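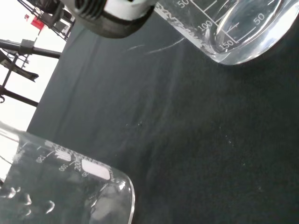
Software sync, Boden project, 28/01/2021

Notes by me (Chaimae Tazi), so blame me for the spelling. Also in: Dale Beaudoin, Marloes Michiels, Indira Naidu. Tineke Verbeke sent her regrets and a long email, which I've folded in below.

Perception
Indira went first because she had a call at the hour. Glass is still our headache! The depth map drops out on the beaker walls, so the pose estimate jumps between frames and the planner gets a new target every time (it does not like that). She wants to stop using depth for glassware altogether and fit the rim and base outlines from the wrist camera. Her branch runs but it's slow, up to 8 seconds per fit. Dale asked if the printed graduations could help with orientation. Indira said maybe, but reading them backward through the far wall confuses the matcher, and she'd like to try outlines first. We went with outlines.

Planning
Marloes has the tilt limit in as a hard constraint now, and I'm so happy about it. It used to be a cost term and the planner would happily trade it away for a shorter path. Downside - planning fails more often when the start pose is already close to the limit. She'll add a fallback that backs straight up 100 mm and replans. We argued a bit over whether the retry count should be 2 or 6. Left it at 2 for now, Dale still disagrees and wanted that written down, so there you go, Dale.

Control
Tineke's email: the force threshold on gripper close is being read from the old Walley config on startup, even if you pass the new one. She found it in the launch file and has a fix up for review. I said I'd look at it today.

Logging
The replay tool loses sync between camera and joint data on long runs. Dale thinks it's the timestamps, Marloes thinks it's the buffer. Dale will check both.

To do
Indira - outline fitting, get the time down
Marloes - backup move and replan
Dale - replay sync
Me - review Tineke's fix, ask Van Dijk about the license renewal

Next meeting same time, Marloes is taking notes.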